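# Checking the right hand after a glove change

Do this each time the fabric cover on the back of the hand is replaced. Pause the cell first and wait for the arm to settle.

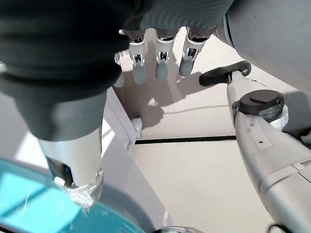 *Right hand over the floor, fingers hanging, thumb at left.*

1. Look at the small screws in the recess near each knuckle. Snug any that turn freely. Don't force them.
2. Wipe the gray finger pads with a dry cloth. The thumb has a clear tip, so check that one for cracks under a lamp.
3. Smooth the ridged thumb sleeve by hand. If it bunches over the white segment, the thumb will stop short when it closes.
4. Open and close each finger from the Inditz panel at low speed.
5. Run the zero routine. The thumb should read 2,321 open and 645 closed. If either is off, repeat step 3 and zero again.

Write the readings in the log with your initials. Joelle Haddad keeps the spare sleeves.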